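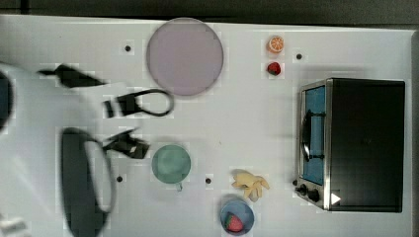

Small Kitchen Basics, Handout 6: Plates, Cups and the Toaster Oven

Hi again everyone! Last time I rushed the end because we ran over, so I'm picking up where I left off, with the counter. Bring this sheet with you (I have 10 spare copies and that's it).

Setting out

I like to put things out before I turn anything on. Plate first, then the cup, then whatever you're heating. Keep the plate out where you can slide food onto it without reaching across the oven – I still have a mark on my wrist from learning that one in July. Sandra Pickering asked whether the drink should go on the same side as the food. Up to you! I'm left-handed and my setup drives my family nuts.

Toaster oven

Pull it forward from the wall and check the manual for how much space yours wants. Old crumbs come out of the tray before you start. For open-faced cheese toast I do 6 minutes and then stand there and watch, and if your bread is thin you'll want to start watching sooner. Oven mitts, please, not the damp dish towel. A damp towel lets the heat straight through and you'll drop the lot.

Plates

A big round plate is nice for toast, but don't put it in the oven unless it's marked oven-safe. Flip it over and look. If there's no mark I treat it as a no. Same goes for cups, and I really mean that one, Keith.

Wiping down

Unplug, let it cool all the way, then wipe the outside with a wrung-out cloth and a drop of dish soap. Light-colored tabletops show every coffee ring, so get those while they're fresh. I used to save them all for the end of the day and scrub like mad (never again).

For next time

Make one warm snack at home and write down what you set out and in what order. Half a page is plenty – messy handwriting is fine, and so are grease spots. Keith Stockdale has the sign-up sheet for the soup session if you missed it.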